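Folding on the Bed - Gallery, Set 2

Bedroom laundry and clothes sorting, Utovby flat. Trousers and jeans are folded on the bed, then moved to the shelf. Shelf depth is 300 mm, so long items get one extra fold. Updated 3 Jul 2026.
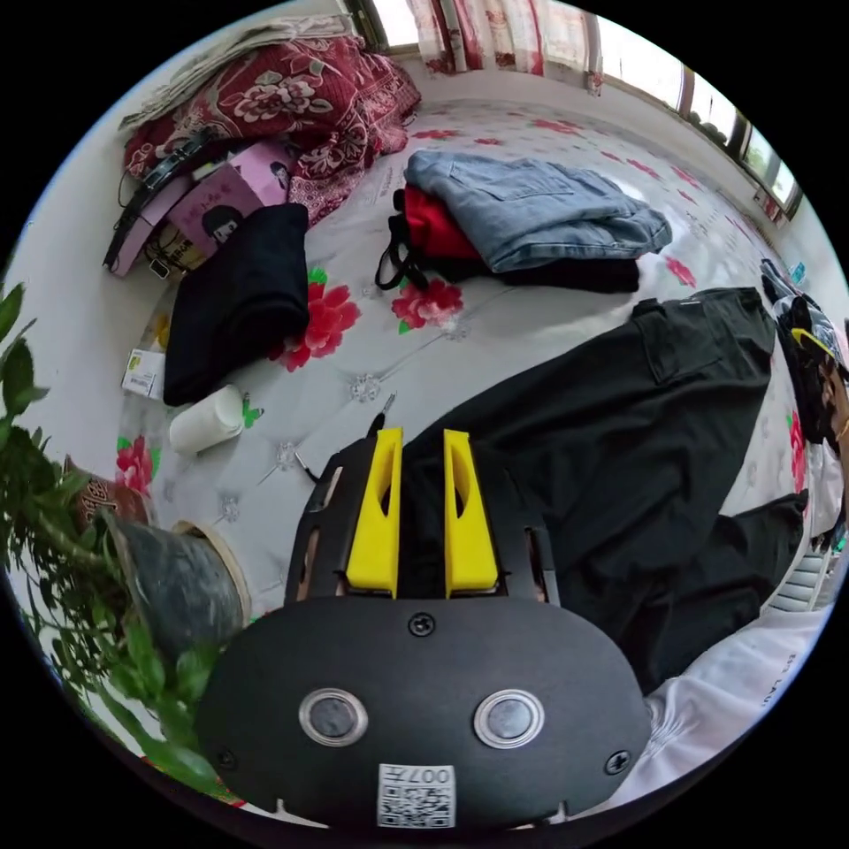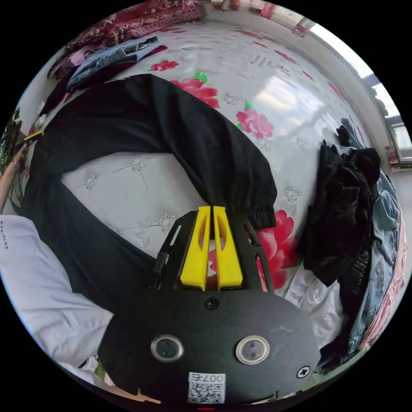
Folding order is heavy items first, light items last. Jeans hold a crease without pressing and can be stacked as soon as they are flat. Black trousers with a gathered elastic cuff, like the pair held by the cuff in the second picture, take longer - the legs have to be laid straight before the first fold. The quilted cover with the peony print stays on while sorting, and dark clothes are easy to find against the white.

Blankets are stored separately. Shelf notes from March are in Set 1.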